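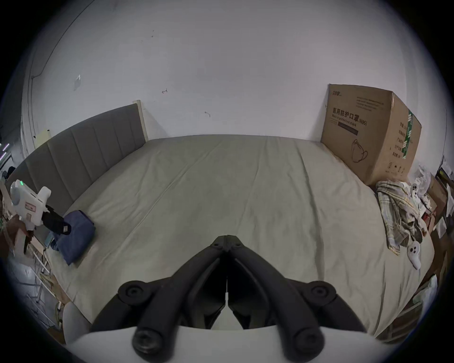
3.2 Bedding condition and reported sleep quality

Earlier work on bedroom conditions has dealt mostly with air temperature, noise and light. The bed itself is usually entered as a single variable, mattress age, and the textiles on it are left out. We treated the fitted sheet as a separate factor and recorded fiber content, weave and time since the last wash for each household.

Participants were recruited in Zeleke and Faritgate and kept a written diary for 11 weeks, starting in March. Each morning they rated the previous night on a four-item form adapted from the Munditari scale. Total scores run from 4 to 19, and higher scores indicate better sleep. Households did their own laundry and were asked not to change detergent during the study period. Of the households enrolled, 66 returned diaries complete enough for analysis.

Diaries were coded twice, once by the first author and once by Chukwuemeka Okeke, and disagreements were settled by going back to the handwritten entry. Wash dates were the hardest item to code. Several participants wrote "weekend" or

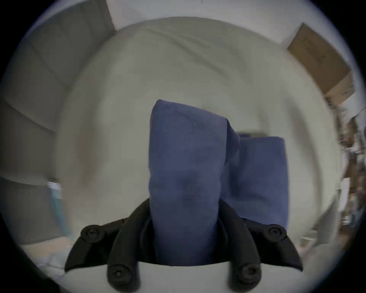 a similar phrase, and these entries were assigned to the later of the two possible days.

Time since washing had a small negative association with the morning score. The association held after adjustment for room temperature and mattress age – although mattress age was self-reported and often rounded to the nearest five years. Fiber content showed no clear effect. Sheets from the Lularus line were overrepresented in the Faritgate group, so brand and town could not be separated, and we do not report results by brand.

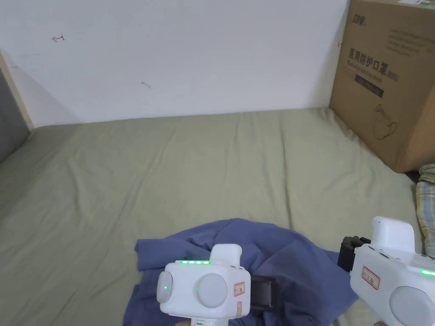

Figure 4. Crumpled blue-violet cloth on a light green mattress surface.

Surface creasing was not scored. A pilot version of the form included an item on wrinkles, but answers varied widely within the same household and the item was dropped before the main study.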